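Ticket 141: Shake table drifting off zero during long runs
Status: open
Opened: 9 April 2021

Hi again, it's me with the Jurkthorpe table. We're testing scaled stone arches on it this spring (dry joints, no mortar) and I'm getting a slow sideways drift that I can't pin down. After a 55 second run the platform parks 2 mm east of where it started, every time. Short runs are fine!

What I've tried so far:

Re-zeroed the position sensor using the Cevar menu. No change.

Swapped the sensor cable for the spare. No change, and the spare has a sticky connector, so I put the old one back.

Ran it bare, with no arch on top. Still drifts, maybe a touch less, but I wouldn't swear to it.

Turned the gain down to 70 percent. The drift got smaller but so did the shaking, and then the record doesn't match the ground motion we fed in, so that's no use to me.
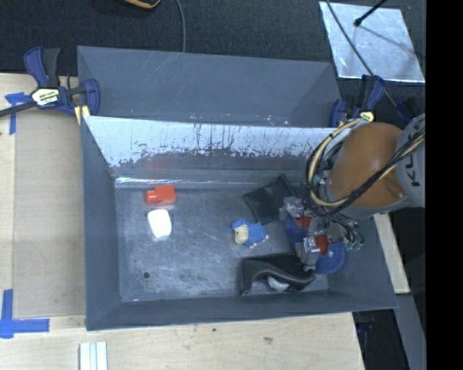

Gray metal bins, red-orange block in the front one.

Update, same afternoon: I went back through the input files and found something. The long record comes from the Jakab set and it doesn't average out to zero, there's a tiny offset all the way through. I ran a plain sine wave for the same length of time and the platform came home almost perfectly. So it could be my file and your table is innocent (sorry!).

Two things I'd still like from Pulletska support. Does the controller filter out an offset like that by itself, or do I need to clean the file first? And is there a limit on how far it can wander before the safety stop kicks in? The manual says to see the appendix and my copy hasn't got one.

We need the table steady before the full arch tests in July. Log files attached.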